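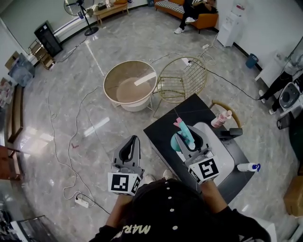 Mithilfe gesucht: Ordnung im Gemeinschaftsraum von Nummont

Wer unseren Gemeinschaftsraum kennt, der weiß, dass dort eigentlich immer jemand sitzt. Die einen machen es sich auf dem orangefarbenen Sofa gemütlich, die anderen wischen nebenan noch schnell den niedrigen schwarzen Tisch ab, und irgendwo liegt garantiert ein Kabel auf dem Boden. Wir mögen das sehr! Aber so ein Raum räumt sich leider nicht von selbst auf, und deshalb suchen wir ab Dezember zwei Menschen, die uns dabei regelmäßig unter die Arme greifen.

Es geht um 8 Stunden in der Woche, verteilt auf zwei Nachmittage, die wir gern mit euch zusammen festlegen (Schule, Studium, Enkelkinder, alles kein Problem). Dafür gibt es 300 Euro im Monat und so viel Kaffee, wie ihr vertragt.

Was zu tun ist: Tische abräumen und abwischen, vor allem die mit Glas- und Glanzplatten, auf denen man jeden Fingerabdruck sieht. Sprühflaschen und Putzmittel wieder an ihren Platz stellen. Stühle zurückschieben, Kissen aufschütteln, kleine Mülleimer leeren, den Steinmusterboden feucht wischen und vorher bitte die Verlängerungskabel aufrollen. Einmal im Monat nehmen wir uns gemeinsam den Kühlschrank vor, das dauert erfahrungsgemäß länger, als man denkt, ist mit Musik aber ganz lustig.

Vorkenntnisse braucht ihr keine. Schön wäre, wenn ihr einigermaßen Deutsch oder Englisch sprecht und es euch nichts ausmacht, wenn während der Arbeit Leute im Raum sind und plaudern wollen. Bequeme Schuhe sind zu empfehlen, Handschuhe und Lappen bekommt ihr von uns.

Wenn ihr Lust habt, schreibt ein paar Zeilen an Heidrun Hofstetter oder kommt einfach vorbei und fragt nach Nkechi Nwosu, sie zeigt euch gern alles. Ein Lebenslauf muss nicht sein, ein paar Sätze über euch reichen völlig. Wir freuen uns auf euch!

Nummont, 13. Oktober 2018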